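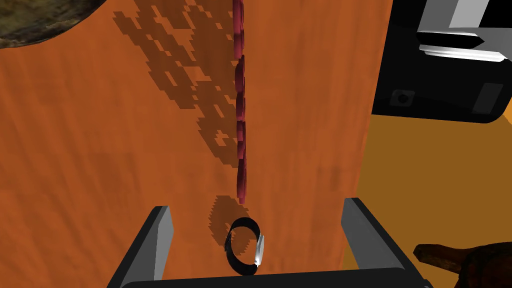
Zanele Molefe says the old version of this section lost her at the sealed filings, and could I please put the alerts first. Fair enough! So I've moved things around, and you'll set up your alerts before you touch anything sealed.

4. Following a case in Skultar

4.1 Turn on docket alerts

1. Open Cases and paste in the docket number exactly as the court writes it, dashes and all.
2. Pick the court from the list. If two have nearly the same name (it happens a lot with state courts), check the county before you click.
3. Choose Every Filing or Daily Digest. I use the digest, but on a big fraud suit with 40 parties I switch to Every Filing the week of a hearing.
4. Press Save and wait for the test email.

Note: a free account follows 12 cases. Closed ones still count until you archive them.
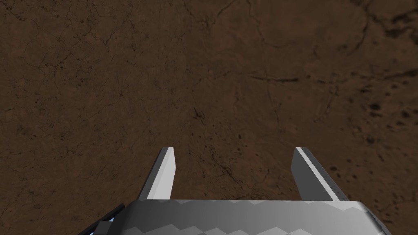 4.2 Sealed and redacted filings

1. Look for the gray lock next to the entry. You'll see the date and the docket line, and that's all you get.
2. Click Watch for Unsealing if you'd like an email when the lock comes off.
3. For redacted papers, download both versions if the court later posts a second one. Skultar keeps them side by side under Compare.

Caution: please don't share a file that was posted by mistake and then pulled. Delete your copy and call the clerk's office.

4.3 Exporting

Exports go out in batches of 200 pages, so a long complaint with exhibits may arrive in pieces. Page numbering carries over from one piece to the next.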